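How to Lay Sheet Vinyl in a Small Bathroom

Posted Dec 18, 2024 by Imogen Wragg

I have been laying floors with my uncle's old outfit in Eltum for longer than I like to admit, and small bathrooms are still the job I get the most emails about. People will happily take on a living room (big, square, easy!) and then lose their nerve at the sight of a toilet base. So pour yourself something warm and let's go through it slowly, the way I'd do it if I were in your house.

What you'll need

A sharp utility knife and more blades than you think
Heavy paper for the template, plus masking tape
A long metal straightedge
Floor patch and a wide putty knife
Vinyl adhesive and the trowel it asks for on the tub
A hand roller
Clear silicone for the edges

Getting the floor ready

Vinyl shows everything underneath it, and I do mean everything. I once left one staple behind in a powder room over in Fumamstead and I could find it with my big toe a month later. Pull the baseboards or the shoe molding, scrape off old glue, set any screws that stand proud, and fill the seams and dings with floor patch. Let it cure for as long as the bag says, sand it, and vacuum twice. If the floor gives when you bounce on it, stop and fix that first.

Leave the new sheet unrolled in a heated room overnight. Cold vinyl is stubborn and it will crack on you at the corners.

Making the template

Cover the floor with paper, keeping it a little shy of the walls, and tape the pieces together so that nothing can shift. Cut small triangles out of the middle of the paper and put tape over those holes to hold the whole thing to the floor. Around the toilet flange or the pedestal, tear the paper roughly and then fill in with smaller scraps until you have a snug outline. Take your time over this part, and put the radio on if it helps.
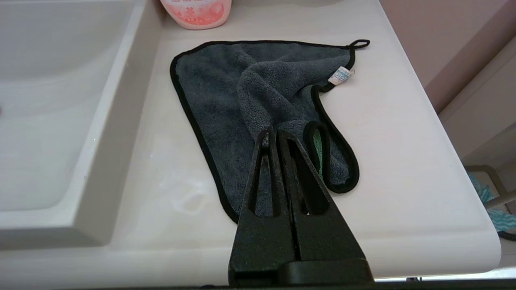
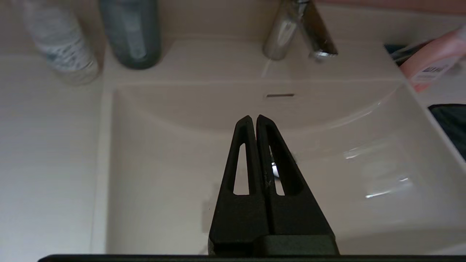
Beryl Naylor wrote in to say that she skipped the paper altogether, measured everything with a tape, and ended up with a gap beside the door casing that she had to hide under a strip of trim. She says she would make the template next time, even for a floor as tiny as hers, and I'm with her all the way.

Cutting and gluing

Lay the template on the vinyl, line it up with the pattern, and trace it, adding back the bit you left at the walls. I like to leave 2 inches extra on the long sides and trim them in place. For a pipe or a pedestal, make one straight slit from the nearest edge of the sheet to the cutout, along a pattern line if you have one.

Set the sheet down dry and check the fit. Then fold back half, spread your adhesive, wait until it looks the way the tub says it should, and ease the vinyl down. Roll from the center out toward the walls. Do the same with the other half, trim the edges, and run a thin bead of silicone along the tub and around the toilet base.

Keep off it for a full day if the household can manage that, and put the baseboards back after.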